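Gallery: Sorting Bins in the Small Workroom, Lorside

Welcome to our gallery page. We are a small shop for storage and household things in Lorside, and we like to show how bins are used on a normal table, in normal light. Many customers write to us and ask which bin is good for which object. It is easier to answer with a picture than with a long letter.

The names Umby and Vata are our own names for two shapes of bin. Umby is the narrow one with ribbed walls and a raised rim. Vata is wider and more shallow, with smooth sides and round corners. Both are plastic, and both can be washed with warm water and a little soap. Please do not put them in the oven, one customer did this in March.

Three bins in a row are enough for most sorting work at a table. We recommend to give every bin one color and to keep the same order every day, so the hand learns where to go. Tall things, such as jars and small bottles, stand better in the Umby. Flat things and things that you want to see quickly are better in the Vata. 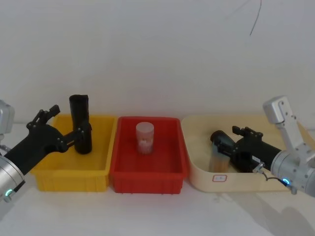 Yellow, red and cream bins side by side on the white table, with a lidded container in the red one.

The cream bin has a small white label with a red outline on the front. We like this kind of label very much. You can write on it by hand, and when the contents change you put a new one over the old one. On the ribbed bins a label does not hold so well, and for them we use a paper tag on a string.

The frosted container with the flat lid is also a good helper for small pieces. You can guess through the side what is in it, and it can be lifted out of the bin in one movement.

Some facts for those who want to order: the bins are sold in sets of 2, and the labels come in a roll of 400. The Aidoo catalog, where you find all colors, is free with each set. If you need another color which is not in the catalog, please write to us and we will look in the storage room.

Page updated November 17, 2021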